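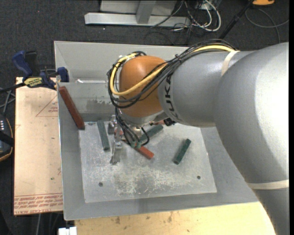 From: Horacio Valdebenito
To: league-rules list
Date: October 30, 2022
Subject: Re: Protest of the Hirkport game, substituted pitcher

On the protest itself I agree with Tomoyo. On the remedy I don't. Her message is quoted in part below.

> The facts are agreed. Hirkport's starter left after the fifth and was
> listed as removed on the umpire's card. He came back in the eighth
> to face two batters. Zapata's manager spoke to the plate umpire
> after the second batter and before the next pitch. The umpire let
> the result stand and noted the protest on the card.
>
> Our re-entry rule covers position players only. A pitcher who has
> been removed may not pitch again in the same game. I would uphold
> the protest and award the game to Zapata as a forfeit.
>
> Tomoyo Oshima

The re-entry rule says what she says it does. It was changed in February, and the old text is still on the back of some of the printed lineup cards, which may be how Hirkport's bench got it wrong. That has no bearing on whether the pitcher was eligible. He wasn't.

The forfeit is a separate question. Section 44 gives a forfeit for starting a game with a player who is not on the roster, and for refusing to continue when told to. It does not mention a player who is on the roster and enters at the wrong time. For that we have section 88, under which the game is resumed from the point of the violation, provided the protest was made before the next pitch. It was. The section also requires that the violation could have changed the result. Hirkport led by one run with two on when he came in, and he got both outs that ended up mattering. I don't see how we could say it made no difference.

So the game should be picked up in the top of the eighth, one out, runners on first and second, same batting order, with any eligible Hirkport pitcher. The pitcher in question may not play at any position when it resumes.

Two points for whoever writes this up:

1. The scorebook and the umpire's card disagree on the count when play stopped. Under section 88 the batter starts over with no count, so this does not need to be settled.

2. Leandro asked whether the strikeouts go in the season statistics. They don't. Everything after the violation comes out, for both teams. Ivana will need to take the ninth inning out of the Zapata batting totals as well.

If people want a forfeit for this kind of violation, that is a rule change and should be proposed as one over the winter. I would probably vote for it – resuming a game on another date is a nuisance for both clubs – but I won't read it into a section that doesn't contain it.

Kittipong has the field schedule and can say which evenings are open.

Horacio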